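Pichit Panyasiri
13 January 2024

1/ Clearing off the big table before the trip in February. Rule for this year: everything I plan to take has to fit on the table first. If it doesn't fit, it stays home.

2/ Cables first, because they are what I always get wrong. Last time I packed three of the same charging cord and none for the handheld. 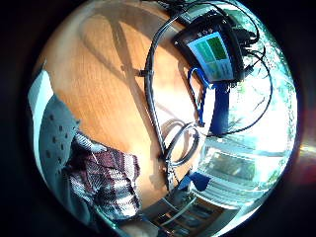 3/ Long ones get coiled and tied. Short ones go in a zip bag. I used to wrap them around my hand and elbow, but they come out twisted. Big loose loops on the table work better.

4/ Anything with a lanyard keeps it on. I took them off once to save space and spent a whole evening in Petchrat looking for the clips.

5/ Bag limit on the Bustgate bus is 10 kilos. Mine was over last year and the extra fee was more than lunch.

6/ Clothes next. One warm layer, two shirts, one pair of pants besides the ones I'm wearing. Plaid goes with everything I own, so plaid wins.

7/ Small stuff goes in mesh. You can see what's inside without opening it, and it squashes down into the corners of the bag. I got mine from Dredance a few years ago and the zipper still runs fine.

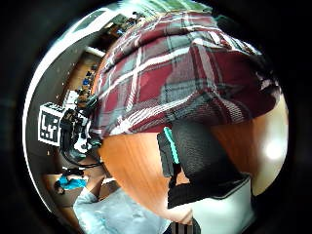 8/ Still to do:
- charge everything overnight
- find the 60 watt plug
- print the Stillanus booking, number ends in 2683
- wipe down the table

9/ If anyone has done the Petchrat to Bustgate leg lately, is there still a place to leave bags at the station? The website hasn't been updated in a long time.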